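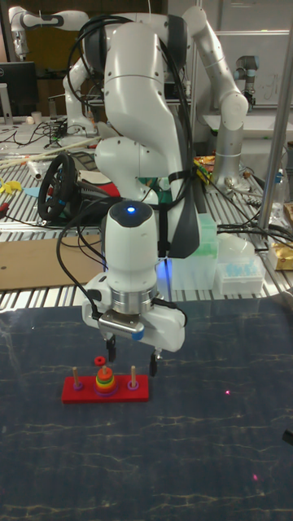 3.2 Programme design and participant retention

The two growth programmes compared in this paper differ mainly in how contact hours are distributed. The Grurnummont programme runs a weekly evening session, held on Thursday, over a single term. The Drumstead programme places the same number of hours in three residential blocks, with no scheduled contact between them. Both admit owner-managers of established firms and exclude businesses that have not yet recorded a full year of trading.

Enrolment records were obtained for 1058 firms across the two programmes. Of these, 198 withdrew before the final session. A firm was coded as withdrawn if its owner missed the final session and did not submit a growth plan; owners who sent a delegate were retained in the sample. This is a looser rule than the one used by Drumstead in its own reporting, where a delegate counts as an absence, and our retention figures should not be compared directly with those in its annual statements.

Figure 2 plots cumulative withdrawal against contact hours completed. The curves for the two programmes are close until the midpoint. After that the Drumstead curve flattens, while the Grurnummont curve continues to climb at much the same slope. Sorting firms by number of employees does not remove the difference, although it narrows among the smallest firms – those in which the owner is also the main provider of labour.

Figure 2. Cumulative withdrawal by contact hours completed, both programmes. Delegates counted as present.

Two explanations were considered. The first is cost. Owners in both programmes paid a fee of $2000, but the residential fee fell due in full at enrolment and the weekly fee was payable in instalments. An owner who has paid in full has less to save by leaving. The second is peer contact. Exit interviews at Grurnummont refer often to changes in the discussion groups, which were re-formed each month, whereas Drumstead groups were fixed. Our data do not separate the two effects, as no firm in the sample was offered a choice of payment schedule.

Sjöberg, a mentoring service available to both programmes, was used too unevenly to be entered as a variable. Usage logs were kept in Ciltivance, the shared enrolment system, but mentors recorded telephone contact inconsistently and the logs for the first intake are incomplete. We therefore report mentoring hours only as background and do not include them in the models in Section 4.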